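Diary of the Handling Room, Skostcombe Site
Entry for December, second week

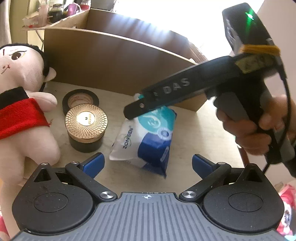
Will the automated line reduce the number of people employed in the handling room?
The staffing level remains the same through the winter. Two positions change in content, from packing to demonstration and checking, and the people in them keep their grade and hours.

The question was put at Monday's briefing by Li-hua Peng, and the answer above is the one I gave on behalf of Peltau management. I record it in full so that it may be referred to later. Several colleagues asked for it in writing, and a copy now hangs beside the rota.

Work at the tables continued through the week with the hand-held grippers. The items were of the ordinary mixed kind: wet wipes in a soft package, a round jar with a gold lid, a roll of black electrical tape, a plush doll. King-fai Tam observed that soft packages call for a different grip from jars and that the written instruction treats them alike. He is correct. The instruction was drafted by Molteo before any of us had handled the tools, and I have asked that section 2 be rewritten with his wording.

Pao-chu Wan reported stiffness in the wrist after a full morning. We have agreed that no one is to work with the grippers for longer than one packing shift is divided by its breaks, and that the tables will rotate at each break. The rotation was resisted at first. Some of the experienced packers regard their table as their own, and have done so for years. I do not consider this a trivial matter and have let two of them keep their places, with the rotation arranged between them.

Total demonstrations accepted to the end of the week: 1462. Of these, 700 came from the morning shift. Tsz-kin Su requested that the figures not be posted by name. I have agreed. The old packing targets were posted by name and caused bad feeling that lasted well beyond the targets themselves.

A further point was raised by King-fai Mok, who has trained new packers here longer than I have been employed. He asked whether teaching the line would count as training under the pay agreement. At present it does not. The agreement speaks only of instructing "a colleague or trainee," and personnel takes the view that the line is neither. I have written to Tai, whose office administers the agreement, asking for a ruling before the new rota begins. My own opinion, stated in the letter, is that the skill being passed on is the same and should be paid the same.

No work is planned for Sunday. The shelves are to be sorted on the next working morning and the jars kept apart from the soft goods. Revised instruction still outstanding from Molteo.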